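받는 사람: 소드사이드 주민도서관 운영협의 메일링 리스트
보낸 사람: 두앙차이 와타나퐁 (Duangjai Wattanapong)
제목: Re: 열람실 좌석 개편 및 야간 개방 시간에 관한 의견 조회

회원 여러분께

평소 도서관 운영에 협조하여 주시는 데 감사드립니다. 지난번 피피 아피아 위원께서 본 리스트에 올리신 의견에 대하여 사무국의 검토 결과를 아래와 같이 회신드립니다. 원문은 참고하시기 편하도록 해당 부분만 인용하였습니다.

피피 아피아 (Fiifi Appiah) 님이 작성:
> 3월부터 시행 예정인 좌석 개편안을 읽었습니다. 취지에는 동의하나 두 가지를 확인하고자 합니다.
> 첫째, 정기간행물실의 긴 의자를 모두 개인용 책상으로 바꾸는 것으로 되어 있는데, 신문을 보러 오시는 어르신들께서는 책상보다 등받이가 있는 편안한 자리를 선호하십니다. 바로이 분관에서도 같은 문제로 민원이 있었던 것으로 압니다.
> 둘째, 야간 개방을 오후 10시까지 연장할 경우 어린이자료실의 출입문을 별도로 잠글 수 있는지 안내가 없습니다. 현재 도면으로는 두 공간이 복도를 함께 쓰고 있습니다.
> 답변을 주시면 다음 회의 전에 분과 의견을 정리하겠습니다.

첫째 사항에 대하여 말씀드립니다. 사무국은 개편안 제4항을 수정하여 정기간행물실 창가 쪽에는 소파형 좌석을 존치하기로 하였습니다. 개인용 책상은 안쪽 벽면을 따라 29석을 배치하며, 이 가운데 4석은 휠체어 이용자를 위하여 높이를 조절할 수 있는 제품으로 구입합니다. 납품은 아라노에서 맡고, 기존 책상은 상태를 점검한 뒤 바로이 분관으로 이관합니다. 소파의 천갈이 여부는 견적을 받은 후에 결정하겠습니다. 색상에 관하여는 때가 덜 타는 짙은 계열을 원하신다는 의견이 많았으므로 이를 우선 검토합니다.

둘째 사항과 관련하여, 어린이자료실 출입문은 오후 6시에 잠그고 복도 중간에 여닫이문을 추가로 설치합니다. 다만 이 문은 피난 경로에 해당하므로 안쪽에서는 언제나 열 수 있어야 하며, 이에 관한 소방 협의가 아직 끝나지 않았습니다. 협의가 지연될 경우 야간 개방은 1층에 한하여 먼저 시행합니다. 야간 근무 인력은 기존 직원의 교대로 충당하고, 근무표는 확정되는 대로 별도로 공지하겠습니다.

아울러 소식지 에르노브 최신호에 개편안 요약이 실려 있습니다.
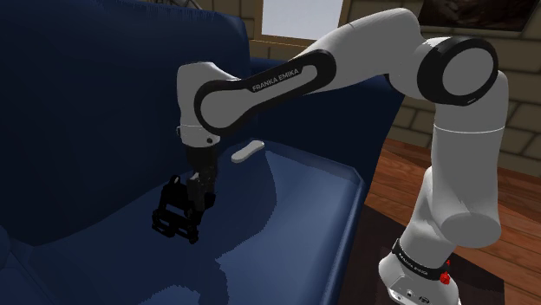
짙은 파란색 소파 위의 로봇 팔

요약문에는 수정 전의 좌석 수가 그대로 적혀 있으므로, 본 메일에 적힌 수치를 기준으로 하여 주시기 바랍니다. 정정 기사는 다음 호에 게재합니다.

추가 의견이 있으신 분은 본 메일에 전체 회신하여 주십시오. 개인 신상이나 특정 직원에 관한 내용은 리스트에 올리지 마시고 사무국으로 직접 보내 주시기 바랍니다. 첨부 파일은 리스트에서 자동으로 삭제되오니 내용을 본문에 적어 주시면 감사하겠습니다. 접수된 의견은 회의 자료에 작성자 성명과 함께 수록되며, 익명을 원하시는 경우에는 그 뜻을 본문 첫 줄에 밝혀 주십시오.

두앙차이 와타나퐁 드림
소드사이드 주민도서관 사무국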